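Slide 1. Hockey charity days: who are they for?
Ivan Polishchuk, Jondbridge rink users' meeting
Say hello, keep it short.
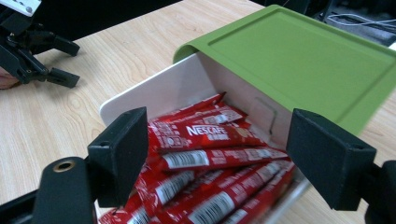
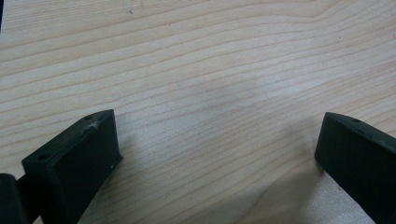 Slide 2. The Grevotthorpe visit
Two players, 53 kids, one hour on the floor. Nice photos. Ask: how many kids skated again by spring? I asked the club twice and got no number.

Slide 3. Money
Prostier gave $2000. Jersey raffle made $1304. Gear for one goalie eats most of that. Pause here.

Slide 4. What I'd want first
Free ice on weeknights. Then invite the stars. Take questions.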